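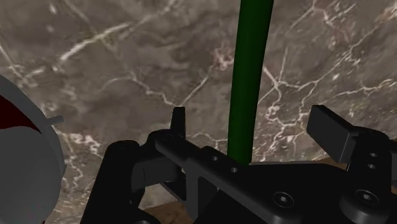

Home | About us | Meetings | Minutes | Open days | Contact

Print this page | E-mail this page

Cargate Makers' and Engineering Society

Minutes of the September meeting, held in the upstairs room at Cargate Hall, 7.30 pm

1. Welcome and apologies

The chair opened the meeting and welcomed members, including several who had joined after the summer. Three apologies had been received. The minutes of the previous meeting were agreed with one correction: the lathe guard had been repaired and not replaced.

2. Matters arising

The key to the side store has been found. The noticeboard is still waiting for its new glass. The secretary has written to the hall about the heating and has had a friendly reply but no date.

3. Report on the visit to the Kasatton open day

Most of the meeting was given over to this, and quite right too — it was one of the best outings the society has had. Members who went were asked to speak in turn, and the secretary has pulled their remarks together under headings.

3.1 Arrival and general impressions

The coach left Curton at 10 am and the party was let in straight away. Kasatton had opened three of its workshops for the day, together with the simulation room, and staff were on hand in each to talk to anybody who wanted to talk. Members remarked on how patient they were. One of our younger members asked the same engineer questions for the whole of the coffee break and was then invited to come and see the inside of a gearbox, so the coffee was forgotten altogether.

The hosts said that 446 people had booked for the day. It never felt crowded, though the queue for the sandwiches was a long one.

3.2 The simulation room

This was the part members most wanted to discuss. The team there tries out gripping jobs on the computer before any of them are given to a real arm. The view on the big screen was taken from close in to the gripper, so that you look past the black fingers at whatever they are about to take hold of. In the exercise we were shown, it was an upright green rod, standing between the two fingers with a marble wall behind.

A member asked why on earth anyone would choose marble. The answer was very good. The backgrounds are swapped all the time, and a busy one full of pale veins gives the software plenty of lines to be confused by. If it can still pick out a plain rod against all that, it has a better chance in a real workshop, where there are cables and shadows and people's coats. The demonstrator told us they had 1000 different surfaces on file and that the staff have their favourites.

Several members were struck by how much care had gone into the gripper on the screen. The socket-head screws were there, sitting in their round recesses, and so were the small holes in the mounting plate. Our model engineers approved of this warmly. There was some debate on the coach home as to whether the screws make any difference to the result or whether somebody had simply enjoyed drawing them. The demonstrator's view, when asked, was that the shape of everything near the fingers matters a great deal, as a bracket can bump into things just as well as a fingertip can.

It was explained that a rod is a harder thing to grip than it looks. A box has flat sides to press on, but a round bar touches a flat finger only along a narrow line, and if the fingers come in at a slant it will try to roll out. Two members who have spent years holding round stock in a vice nodded a good deal at this point. The chair said it was the first time he had understood why people get excited about gripping, and he now counted himself among them!

3.3 The hands-on bench

In the second workshop visitors could drive a small training arm themselves with a pair of hand controls, supplied by Srour. Each turn lasted 10 minutes and the job was to move wooden blocks from one tray to another. This was much harder than expected. Members tended to grab too early, or to lower the arm beautifully and then find that it was a finger's width to one side.

The best score in our party came from a retired dressmaker, who put it down to a lifetime of threading needles. She was asked to do it again for the staff. It was suggested that a bench of this kind would be a great draw at our own open day (see item 5).

3.4 Questions put to the hosts

Members asked about noise, about what happens in a power cut, and about jobs. The hosts answered all three fully. On jobs, they said that the people who used to load the machines by hand had mostly been trained to set up the cells, and two of them were there on the day and spoke for themselves. One of them said the new work was easier on the back and harder on the head. Not everyone in our party was persuaded that it goes so well everywhere, and there was a lively exchange about this which carried on over lunch. The hosts didn't seem to mind in the least.

A question about whether the society could have a copy of the simulation software was met with a smile. They do, however, run a free version for schools and clubs with a smaller set of objects, and the secretary has the form.

3.5 Thanks

It was agreed with applause that a letter of thanks be sent to Kasatton. The meeting also thanked the member who arranged the coach.

4. Money

The visit cost less than had been set aside, as one of the drivers gave us a better rate. The sum of £30 is left over. After a short discussion it was agreed to keep it towards materials for item 5.

5. Our own open day

Following on from the visit, members were keen to have something moving on the tables next time, as well as the usual display boards. Ideas put forward were:

- a simple two-finger gripper made in the workshop and worked by a bicycle brake lever
- a "pick up the rod" challenge, with dowels of different widths
- a screen running the club version of the simulation, if the form is accepted

The brake lever gripper was much liked. A small group will meet to make a first version in scrap aluminium and bring it next month, working or otherwise. It was pointed out that rubber facing on the fingers would help, and a member has an old inner tube to give.

There was a question about insurance if children are to use it. The secretary will ask the hall.

6. Any other business

The pillar drill needs a new belt — please do not use the top speed until this is done.

Someone left a blue flask on the coach. It is in the kitchen.

A member asked whether the society might go back to Kasatton in the spring with those who missed out. The chair will mention it in the letter.

7. Next meeting

Same room, 7.30 pm. The talk will be on sharpening small drills, and members are asked to bring any that have given them trouble.

The meeting closed at 9.20 pm.

Print this page | E-mail this page

This website uses cookies to remember your settings. By carrying on you agree to their use. Accept | Find out more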